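April, evening

I slept badly again and woke before six. The radio was already on in the kitchen downstairs, so I knew there was news from home before I had my shoes on. The trial of the officers has ended in Walar. They read the sentences through the whole night, name after name, and by the morning they had come to the end of the list. My landlady does not understand the language, but she leaves the station on for me, and she had turned the sound up a little. I thanked her and drank my tea standing.

I want to write down what I heard in the right order, before the newspapers change it for me. The court in Walar has sentenced 1,330 people. Most of them are soldiers, but there are also teachers from the military school, some clerks and two doctors. The number of people arrested in the first weeks was 3,434, and I remember this number very well, because my brother cut it out of the paper and kept it in his wallet. Where the others are now, the radio did not say. I suppose that many were let go quietly, as it was with our neighbour's son, who came home one afternoon with a plastic bag and did not speak of it. But I do not know this for all of them.

The general himself was not in the room. He was judged from his hospital bed, they said.

I was in Irkach that night, not in the capital, and this is why people here are always a little disappointed when they ask me. They expect tanks. We had only one lorry across the bridge and four very young soldiers who asked us for water. It was hot, and my mother gave them a jug and four glasses, and then she stood there until they gave the glasses back. At eleven o'clock the television stopped. At three in the morning it came back again with the same woman as before, reading in the same voice that everything was over. The lorry stayed on the bridge two more days and then somebody drove it away.

At lunch I walked to the post office and back to send the form for Findent. I had filled it in wrongly the first time. They write to me as "Dear Applicant", and they want to know every address where I have lived for the last ten years, with months. I have had nine addresses. For the one in Gilani I could not remember the number of the house, only that it was beside the bakery, so I wrote "beside the bakery". Perhaps they will send it back to me. The stamp has become more expensive since the last time.

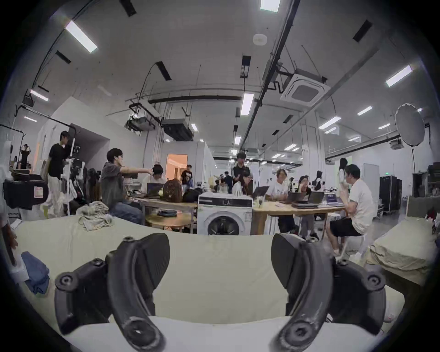

My brother telephoned at two. The line was good today. He says that in Walar people stood outside the court all night with blankets, the families on the left side of the street and the police on the right side, and that nearly 2,000 had come when it became light. He was not there himself, he has it from a cousin of his wife. There was no shouting when the doors opened. A man with a list came out on the steps, and he read so softly that the people in front had to repeat the names backwards to the people behind, and some names arrived wrong at the end of the street. One woman was told twenty years and went home with it, and later it was found to be six. I keep thinking of her in those hours.

I asked him if Uncle's name was read. He said no, not on this list, there is a second trial in the autumn for the ones from the garrison in Gilani. So we must wait again. My aunt has already waited so long that she does it like a job, she gets up for it. She has a folder with all the letters from the lawyer, and she has put the letters in order by the colour of the stamp, which I do not understand, but she can find anything in it.

We talked also about the roof and about his daughter's teeth. Then he had to go.

In the afternoon I had my conversation hour with Wayne Lockwood at the library. He was a reporter when he was younger and he likes to talk about politics, and he corrects my articles very politely. Today he wanted to know if I think the sentences are just. I said that I would need more words to answer, and he waited, he is good at waiting. So I tried. I said that the ones who gave the order to shoot at the parliament should be in prison, I have no doubt of it. But the four boys on our bridge did not know what day it was. If they have been given fifteen years for standing beside a lorry, then it is a different kind of thing, and I do not want to call it with the same word. He wrote down "call it by the same word" and turned the paper to me. Then he asked what was in the water jug, if it was only water, and I laughed, because it was really only water.

He told me that his old newspaper once printed my country under the wrong map. They received one letter about it.

On the way home I bought onions, rice and a new bulb for the lamp. It rained, and I stood for some time under the roof of the bus stop with a man who also had onions. The bus was late.

Now it is half past nine. The evening news had the story in the fourth place, after the football. They said that there are 3,000 police in the streets of Walar tonight and that it is calm. They showed the court building from the side I used to pass on my way to the dentist, and there was still the kiosk with the green shutters, closed. I would have liked them to stay on it a little longer.

I have not yet written to my aunt. I have begun two times, and both times it sounded like a letter from an office. Tomorrow I will try before breakfast, and I must also ask my brother for the number of the house in Gilani, in case Findent writes back.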